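Gold forks, wooden chopsticks and a two-pot utensil holder: how do you keep them together?

Posted in Kitchen and Dining > Cleaning and Storing
Berora Home Help, 2 replies

Leif Vídalín
December 2025

Hello everyone. English is not my first language, so please excuse me if some kitchen words are wrong.

We have a ceramic holder for cutlery that stands on the dining table. It is made as two pots joined together, with a wavy rim, and it stands on its own tray. My wife chose it and I like it too. We eat with mixed things in our house: chopsticks of light wood, silver forks, and a few gold-colored forks which came as a wedding present. Our daughter also has her own things with colored handles.
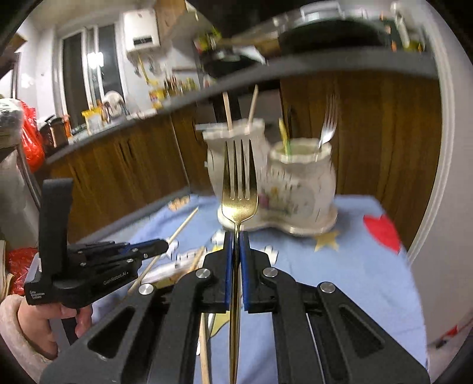 My first problem is the gold forks. We have had them for six years and I wash them by hand. Lately they do not look so bright near the bottom of the tines. I don't know if this is the color coming away or only some film from our water, which is hard. Can I use the same polish as for the silver ones? The shop where they were bought, Redar, is closed now, and I have no paper with instructions.

The second problem is with the chopsticks. I put them in the taller pot with the eating end up. After some weeks the lower ends became darker, and the inside of the pot had a smell. I think the water runs down and stays there, as the pots have no holes. I washed the holder with vinegar and the smell went away, but in 21 days it was back.

And the third is more a question of order. Should I keep all the chopsticks in one pot and all the metal in the other? Now everybody puts things where there is room, and at dinner we search for the second chopstick of the pair.

Thank you for reading such a long message.

Buchanan258

Don't use silver polish on the gold ones. I did this to a set from my aunt and in one place you can see gray metal now. Most gold-colored cutlery has only a thin layer of color, and polish is made to take a thin layer off. First try warm water with a little dish soap and a soft cloth, and dry the fork at once with a towel. If the film is from hard water, put a little white vinegar on a wet cloth, wipe, and rinse well after. Do not leave them lying in vinegar. If it is still not bright after this, I am afraid the color is worn, and I don't know any home method to bring it back.

About the chopsticks, the darker ends are from standing in water, I am quite sure. I lay mine flat on a towel overnight, and only in the morning they go back in the pot. It's boring but it works. When the smell came back to you, did you dry the pot also? Ours has a rough bottom inside where the glaze is thin, and it needs a full day to dry.

For the order, I have wood together and metal together, but I am not so strict with it.

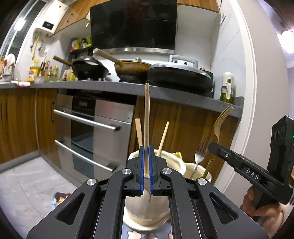 Chopsticks in one pot, forks in the other.

One thing more. If your holder is heavy only at the base, don't put all the long pieces in the same side.

Kamero

just put it all in the dishwasher?? mine are gold too and they are fine after 2 years

Leif Vídalín

Thank you both. Kamero, I am happy that yours are fine, but I am afraid to try it with a wedding present!

Buchanan258, you were right about the film. I tried the wet cloth with vinegar on one fork, and most of it went away. One small spot between the tines stayed, so there maybe the color is really worn. I can live with it.

I did not dry the pot inside before, I only turned it upside down for an hour. This time I took everything out, put the cutlery on the tablecloth and looked at each piece before it went back. 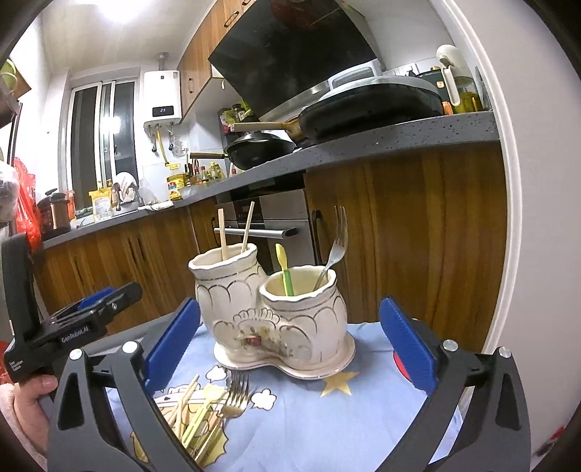

The chopsticks have the taller pot now, and the forks and my daughter's things go in the shorter one, where she can reach them better. Two of the chopsticks with the darkest ends I sanded very lightly and rubbed with a drop of cooking oil. Is it correct to use normal cooking oil for this, or does it become sticky with time? I have read both opinions. If someone knows, please write, and I will look here again in March when I do the next big cleaning.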